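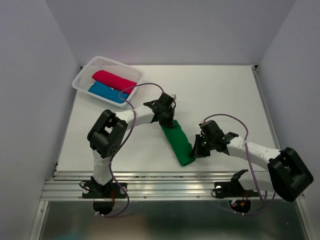 Green cloth, folded long and narrow, on the white tabletop.

September 3, 2026
By Dwayne Hutchins

OK, dye bath notes before I forget everything. I finally got back to the overdyed greens and I've got plenty to write down, most of it about the mordant and one bit about me not labeling jars (again).

Started with the old Candar cotton, the heavier one, scoured the night before with soda ash and left to sit in the big pot with the lid on. Water came out tea brown, so there was still a lot of size in it. I scoured the whole lot a second time and it was worth the gas. The pieces I rushed in December had those pale freckles all over and I'm pretty sure that was leftover starch.

Dry weight of the lot was 243 grams. Alum acetate at 8 percent, dissolved in hot tap water first and then stirred into the bath, and this time I held it warm for two hours and let it cool overnight. Dolores Tillman swears by a chalk dip afterward and I've always skipped it out of pure laziness. Did it this time! The difference in the weld yellow is huge, way deeper, almost egg yolk. Dolores, you win, I'll stop arguing.

Yellow first, then indigo over the top. The vat was sluggish when I opened it, kind of a murky blue where I want that yellow-green under the coppery skin, so I warmed it up, gave it a spoonful more fructose and went to eat lunch. Much happier when I came back. Short dips, a minute or so each, with a good long airing between. Two dips gives a leafy green I really like. I tried a third on a scrap and it went straight to teal, and you can hardly tell the weld is under there.

Things that went wrong: I hung the first batch over the rail while it was still airing and got a stripe where the fabric doubled up. Has to hang open, from the corners, with clips. Also I grabbed an unmarked jar thinking it was chalk and it was washing soda. Caught it by the feel of it between my fingers before it went in, but still. Jars now have tape on them. Please keep the tape on them.

The Wenus linen is a whole other story. It took the yellow fine but the green is grayish and flat next to the cotton. Could be the linen needs a longer scour, could be I had it in the vat after the vat was already tired. Need to run it again with the order switched, linen going in first, and keep a strip of each for the book.

Washfastness test still to do. I want to run the Van Dusen soap against the plain neutral one and pin both strips next to an unwashed piece. Lightfastness strips are cut, half covered with card, and going in the south window tonight.

To pick up: more weld (we're down to the dusty end of the bag), pH strips, clips that don't rust. Dolores has the good thermometer and I need it back before the next vat.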